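**Crib mattress: two-stage foam or innerspring? (and is anyone using a Rulo)**

---

**pinecone_mama**

Due in December and we're down to the crib mattress, the last big thing on the list. I keep going back and forth. The store near us carries the Rulo two-stage foam and an Asadi innerspring. The Rulo is $130 and the Asadi is a bit more than that.

Things I care about, in order:

- firm enough for a newborn
- fits a standard crib with no gap
- cover that comes off and goes in the washer
- light enough that I can change a sheet with one hand

I don't care about organic labels very much. My sister-in-law does and has opinions. Would like to hear from people who have had either one longer than a few months.

---

**twoundertwo_ks**

We have the Rulo, bought for our first, now on the second kid. It's held up. The infant side is very firm, no dip in the middle. The toddler side is a little softer but not by a lot. My son never seemed to care when we flipped it.

The cover zips off on three sides. Getting it back on is a pain the first time. Do it on the floor, not in the crib. It has shrunk a little, I'd say, but I dried it on hot for the first year before I read the tag.

Weight is the best part. I can lift one end with my fingers.

---

**grumbledad**

Going to disagree on foam in general. We had a foam one (not Rulo) and the edges got soft where our daughter stood up and held the rail. By 13 months she was standing in a little valley. Swapped to an Asadi innerspring and the edge is as square now as the day it came.

It is heavy. You will notice it on every sheet change. I think that's a fair trade for something they sleep on for years.

---

**twoundertwo_ks**

> By 13 months she was standing in a little valley

Ours has never done that and my oldest was a jumper. Might be the brand. Cheap foam is different from dense foam. You can tell in the store if you push down on the corner with your palm and see how fast it comes back.

---

**pinecone_mama**

Thanks both. grumbledad, does the Asadi cover come off? The tag at the store just said "wipeable."

---

**grumbledad**

No, it's a sealed cover. You wipe it. We use a waterproof pad over it and wash that. Two pads, one on and one in the laundry. Been fine.

---

**marshlight**

I would not buy any crib mattress without a removable cover, and I don't think "wipeable" is the same thing at all. Wiping gets the top. It doesn't get the seam around the edge, and the seam is where everything ends up. We had a sealed one with our first and when we passed it on I was embarrassed by the piping.

With our second we got the Trultasura, the one with the mesh core you can hose down in the tub. Expensive. Also kind of noisy when the baby rolls, a sort of crinkle under the sheet. She's used to it. I'm not.

---

**grumbledad**

If you use a pad every time, nothing gets to the seam. Ours is clean.

---

**marshlight**

A pad that covers the top and not the sides? Because that's what most of them are.

---

**grumbledad**

Fitted pad. Goes down the sides like a sheet.

---

**marshlight**

OK, that would help. I still wouldn't.

---

**oatmeal_again**

I have the Trultasura too and returned the first one for the noise. The second one was quieter so I think it varies. The washing is real though. We had a stomach bug go through the house and I had the whole thing rinsed, stood up against the shower wall, and dry by the next afternoon. You do need something for the kid to sleep on in between. We used the pack and play.

One thing on fit, whatever you buy: put it in the crib in the store if they let you, or check within the return window. The rule I was taught is that if you can get two fingers between the mattress and the side, it's too small. Ours was snug. My neighbor's was not, and it was sold as standard size.

---

**pinecone_mama**

That's helpful. Our crib is a Skestidham, the convertible one, secondhand from a coworker. Model 1813. I assumed standard would be standard.

---

**twoundertwo_ks**

Did you check it for recalls? Not saying there is one, I just would with any used crib. Make sure all the hardware is there too. Skestidham used a different bolt on some of the older ones, and people swap in whatever's in the garage.

---

**pinecone_mama**

Checked, nothing came up. The hardware was in a bag taped to the spring frame, with the manual. I'll count bolts against the list before we put it together.

---

**hollyhock77**

We have that same crib! We put the Rulo in it and the fit was tight on the long sides and fine on the ends. I could not get two fingers in anywhere. It took some pushing to get the corners down with a quilted pad on, so buy a thin one.

One note on the Skestidham - the lowest position is really low. I'm short and I was almost folded in half over the rail. The light mattress helped a lot there. I can't picture doing it with an innerspring.

---

**grumbledad**

You get used to it. I put the clean sheet on from the short end first and then it's one lift.

---

**hollyhock77**

How tall are you?

---

**grumbledad**

Six two.

---

**hollyhock77**

Right.

---

**fernandfig**

We went with the Rulo in the spring and I'd buy it again, with a couple of complaints. It had a smell out of the box, and I left it in the spare room with the window open until the smell was gone. The other thing is that the cover is a bit slick, so a cheap sheet will creep up at the corners. Get sheets with elastic all the way around. 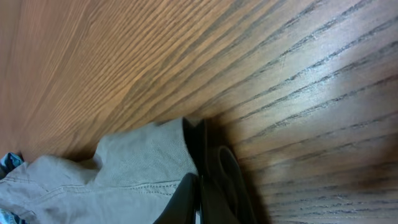 For the cover, I wash it cold with no softener and let it air dry, and it has stayed the right size. I don't dry it over a rack since that left a line down the middle. I lay it out flat on a towel instead. If you put it on furniture, watch the finish. Wood with a strong grain like that, the kind with the dark streaks running through it, can hide a water ring until the light hits it from the side, and then you see it every day. Same goes for leaving damp clothes in a heap on a wood surface. I learned this on a dresser that we still have. Two towels under the cover is enough.

Also the zipper pull is small and tucks into a little pocket at the corner. Make sure it's all the way in before you put the sheet on.

---

**marshlight**

Did the smell bother anyone else? That was my other reason for skipping foam.

---

**twoundertwo_ks**

There was some for us. Gone in under a week. We opened it well ahead of time, so it was never an issue for the baby. I'd tell anyone buying foam to unwrap it early.

---

**oatmeal_again**

The Trultasura had no smell that I noticed, for what it's worth. But you are paying a lot more.

---

**pinecone_mama**

Leaning Rulo. The fit in our exact crib sort of settles it for me, and I'm not tall either. I'm going back to the store Wednesday to push on the corners like twoundertwo_ks said. If it feels mushy I'll look at the Asadi again with a fitted pad.

Does it matter much which waterproof pad?

---

**hollyhock77**

Thin, fitted, goes in the dryer. I've had three brands and couldn't tell you which is which now.

---

**grumbledad**

Agree on fitted. Skip anything that just has straps on the corners. They slide.

---

**marshlight**

On that we agree.

---

**pinecone_mama**

Went to the store. The corner came right back up. Bought the Rulo and two thin pads. It's unwrapped in the back bedroom and yes, there's a smell, about like a new shoe box. Will report back on the fit once the crib is up.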